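Dastomdale Relief Fund

The Dastomdale Relief Fund is a charity that collects money and goods for households hit by flooding in the Dastomdale valley. It calls itself the largest local relief body in the area, a claim that rests on its own count of members and has not been checked by any outside source.

Origins

According to the fund's own history, it was set up in November after a flood damaged 996 homes. The figure is repeated in most later accounts. Council records from the same winter list damaged streets but give no total for homes, and the source of the number is unclear. The fund began in a disused shop and later moved to a warehouse owned by Pivent, a haulage firm. It has described the lease as a gift, although its accounts show rent being paid from the second year onwards.

Activities

The fund gives out bedding, heaters and small cash grants. It also runs a repair workshop and a weekend club for children, neither of which is mentioned in its founding rules. Supporters say the club helps families who have been moved out of their homes. No study of its effects has been published, and attendance figures appear only in the fund's newsletters.

Dispute over spending

The local paper, the Wisine Courier, reported that five grants had been recorded twice and that receipts were missing for a van bought in the same year. The fund called the report misleading and said that every payment had been approved. It then hired Jacobs, an accountancy firm, to carry out a review. A two-page summary was released on Wed 27 April, stating that 100 per cent of donations had been "accounted for". The phrase was not explained — money can be accounted for and still be badly spent — and the full review has not been made public.

The Courier stood by its report. The fund has since changed its rules so that two signatures are needed on each grant, while maintaining that the old system had no faults.
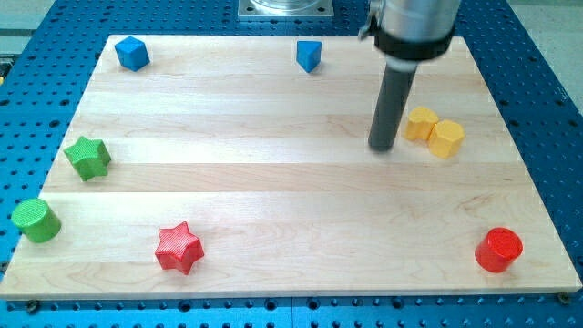 Small coloured blocks on a pale wooden board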